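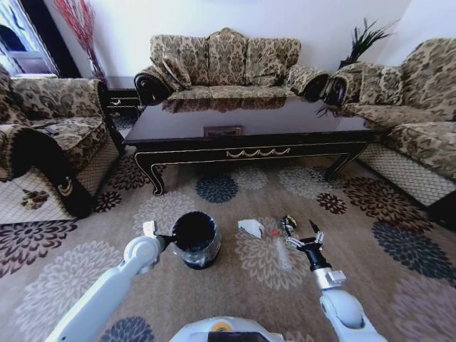 Halleo opens a rug washing and repair service in Unari

Last updated: December
3 min read

UNARI – Halleo, a family company known for its wool carpets, today opens a washing and repair workshop in the old dairy building in Unari. Customers can bring any household rug, also those bought from other makers. Until now the company accepted only its own products for repair.

The workshop has 1000 square meters of floor, with a washing hall, a drying room and a sewing area. It can handle 70 rugs per week in the first months. The company plans to raise this number in spring, when two more washing tables will arrive from the supplier Branditden.

"For many years people called us and asked if we can clean the rug of their grandmother, and we had to answer no," says Aniela Piątek, head of services at Halleo. "Now we can answer yes. We look at each rug on both sides before we give a price, and the customer decides after that."

During a trial period the team received 2293 rugs from homes, small hotels and one theater. The most common work was the repair of fringes and edges. About 900 of the rugs also needed treatment of stains, mostly from coffee, tea and candle wax.

Wool and cotton rugs are washed flat with cool water and mild soap. Silk rugs are accepted only after a color test, which takes two working days. The workshop does not accept rugs with a glued back.

Pick-up and return are done by the transport company Olaniyan in Unari and the nearby villages. Customers can also bring a rug themselves – the side entrance is open from 8 a.m. to 5 p.m. The usual time for washing is nine working days. Repairs can take longer, and the date is agreed in writing.

Price lists and care advice are available at the front desk and in all Halleo stores.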